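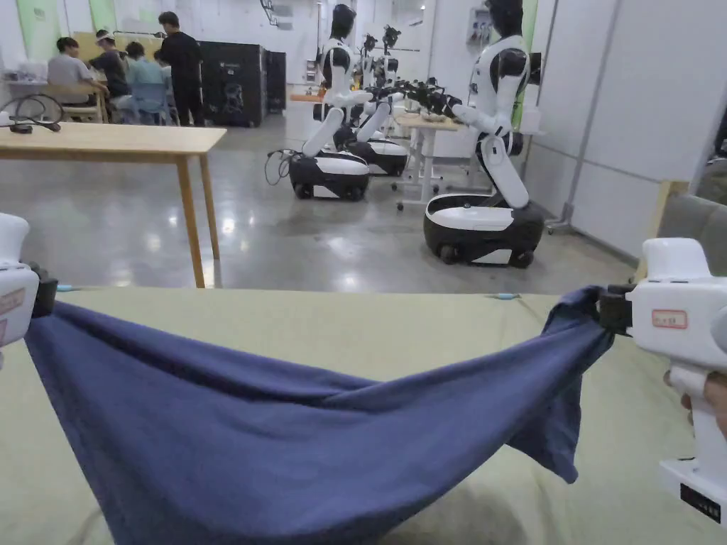
Yaa Kwofie wrote to me that the wash temperatures in the first version were a mess, with Fahrenheit and Celsius sitting in one column, and she was right. So I went back through the whole thing and this is the cleaned-up release of the Nellberg laundry notes!

What you get is 685 rows in one CSV, one row per wash load (I started in August and got a bit carried away). Each row has the fabric, the detergent, the water temperature in Celsius, the spin speed and a shrinkage figure in percent. I measured shrinkage with a plain sewing tape, so please don't go hunting for meaning in the decimals.

Known problems

Eight rows have no detergent listed. I left them blank. The Plorell powder changed its box halfway through and I logged it under both names, so merge those if you care. Anything marked "30 quick" is the short cycle on my old Jasico machine, which runs warmer than the dial says.

License

Use it however you like, just mention the Nellberg notes somewhere. Fixes are very welcome, send them as a pull request.

Last updated 16 January 2020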